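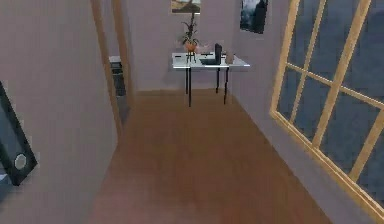 4. Run the hallway task in the simulator

Do this section before you let the Flollik base drive in a real home. It uses the same route planner and the same stop settings as the base, so a setting that fails in the simulator will fail on the floor too. You need Proselora installed and a map loaded (section 3).

4.1 Load the hallway

1. Open Proselora and choose Scenes, then Homes, then Hallway with Table.
2. Wait until the status line reads Ready. The first load can take up to 3 minutes.
3. Check the view from the base. You should see the wood floor running to a white table at the far end, with a doorway on the left and a large window on the right.
4. If the view faces a wall, press Reset Pose.

Note: The view is slightly blurred and low in detail. Leave the render quality as it is for this task. A higher setting slows the planner and does not change the score.

4.2 Set the goal

1. Choose Task, then Go to Object.
2. Click the laptop on the table. The name "laptop" appears in the goal box.
3. Set Stop Distance to 70 cm.
4. Set Trial Count to 10.
5. Press Save. The file is stored under your user name.

Caution: Do not pick the plant as the goal. Its leaves are thin and the planner may place the goal point on the wall behind them. If you need a goal on that side of the table, type the position in by hand.

4.3 Run the trials

1. Press Start. The base drives by itself. Keep your hands off the controller, or the trial is marked Manual and left out of the score.
2. When the trials end, open Results.
3. Look at the Contact column. Any contact with the table legs counts as a failed trial, even if the base stopped at the right distance.
4. If 2 or more trials show Contact, lower Max Speed by one step and run the set again.

Note: The doorway on the left is open. If the base turns into the next room, the goal was not saved. Go back to 4.2.

4.4 Settings for glass

The window is treated as a wall in the simulator. A real depth sensor can read through glass. Before you move to the real base, turn on Glass Guard under Safety and draw a line on the map along every window that reaches close to the floor.

4.5 Send the settings to the base

1. Connect the base with the Etby cable. Do not send settings over Wi-Fi.
2. Choose Transfer, then Safety and Speed.
3. Wait for the tone, then unplug the cable.
4. Turn the base off and on again.

Caution: Keep people and pets out of the hallway during the first real run. Stand where you can reach the red stop button.

Section text checked by Ritva Laaksonen, 14/03/2026. Send corrections to Evaristo Gentile at the Uçar support desk.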